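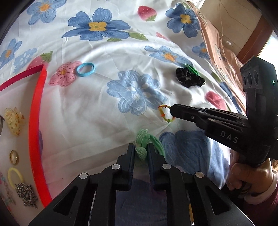
Mint-green scrunchie with a knotted bow, on the strawberry satin.

The Hair Tie Drawer, Emptied Out

I finally did it! After years of stuffing every scrunchie, elastic and bit of ribbon into one drawer in the hallway at Erley, I tipped the whole lot out on a glossy white satin cloth and started sorting. The cloth is printed with flowers and strawberries and it wrinkles if you so much as look at it, but I love it and I use it for everything. It came from the remnant bin at Bañuelos, where I paid 3 dollars for it one January and felt like I had robbed the place.

Notes on my favorites from the pile, in no special order.

The mint one
Crinkly fabric, smooth green band, and that bow! I bought it at the Falldale street market and wore it so much the first summer that I went back for another (they only had peach left, and I am not a peach person). It holds a thick ponytail all day and doesn't leave a dent.

The light blue tie
Plain as can be. It settled right on top of one of the pink flowers, the one with the orange center, and I like the two colors together so much that I may sew something in them.

The little yellow-green elastic
Tiny, stretchy, with orange-red sections on it. I use these for the ends of braids. A bag of 100 used to last me a month, and now I pick them up off the floor like a grown adult.

The black scrunchie
Every drawer has one. It goes with everything, it goes to work, it goes to the gym. There's a shiny bright green accessory leaning on it, and those two are going to live in the same box from now on because the green looks so good against the black.

The red ribbons
Two strips, one bright red and one a darker crimson. I keep them for gift wrapping and for tying around a bun at the holidays. Mahfuz Khan at the Brarkside craft table showed me how to seal the ends with a quick pass of a lighter – it takes a second and they stop fraying.

The small stuff
Hair accessories and jewelry on both sides of the ribbons. I'm still deciding what to do with these! The plan is a divided tray with 20 compartments, one kind of thing in each, and the jewelry moved to the bedroom where it belongs.

Next up is the scarf shelf.

Posted July 11, 2024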